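Cómo escribirle a tu representante y que te conteste

Llevo unos cuantos años mandando cartas a despachos de todos los colores (¡y recibiendo bastantes respuestas!), así que me animo a contaros cómo lo hago, con calma y sin tecnicismos.

Lo primero es averiguar quién vota lo que te preocupa. Parece una tontería, pero yo le escribí 2 veces a una senadora por la línea de autobús de Rorasitz, y aquello era cosa del concejo municipal, pobre mujer.

Después, elige un solo asunto y ponlo en la primera frase, con el número de la propuesta si lo tiene. Yo escribí «Le pido que vote en contra de la ordenanza 780» y luego ya conté mi historia, que es lo que a una le sale del alma.

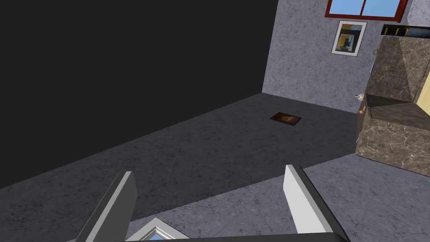 Interior simulado, con la pinza abierta y la esquina de un marco claro.

Procura no pasar de 4 párrafos. Incluye tu dirección postal completa, que en muchos despachos apartan las cartas de quien no vive en el distrito, y termina con una pregunta concreta: ¿cómo piensa votar?, ¿va a apoyar la enmienda? Si a los 9 días no sabes nada, llama por teléfono, da tu nombre y menciona la carta con toda la amabilidad del mundo.

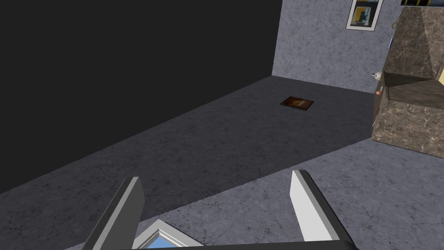 Hạnh Đàm comenta que en Jeltura le funcionó mejor ir en persona a la oficina del distrito, en febrero, con la carta impresa, y que salió de allí con una cita. Pues tomo nota, porque yo siempre lo he dejado para el final. Si vais, llevad una copia para que os la sellen.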